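About Goodwin Play Supplies

Goodwin Play Supplies began in October, in a spare room behind a shop in Loreck. We put together boxes of small things for childcare centres, for families and for the first years of school. At the start we had one shelf and 35 boxes. Now we have a proper packing room in Grurkum and we have sent out 2,853 boxes.

What goes in a box is quite simple. We look for ordinary things with different colours and surfaces, so that a child can sort them, name them, put them in a row or make a little shop with them. Some come from party stores, some from the kitchen aisle, and some are leftovers which our customers bring to us. We like very much when the things do not match.

Each new mix is first laid out on a white table. We move the pieces, take one away, add another, and only after this we write the list for the packers.

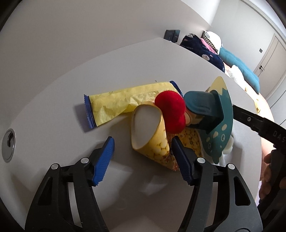
Snack bag, paper cup, red pom-pom and teal dinosaur holder.

Our best known set is called Briltura. It has a soft part, a paper part and a "funny" part, which is usually an animal. Teachers tell us that the animal is the first to go missing, so we keep 500 spare ones in the back room – please write to us if you need one. Spare animals are free for schools, you pay only the postage.

We also take back used boxes. The contents are checked by hand, cleaned if they can be cleaned, and sorted again by colour. Paper things go to recycling.

You are welcome to visit the packing room in Grurkum, but please send us an e-mail before you come. For orders over 1,000 pieces we need four weeks.

Page updated May 2025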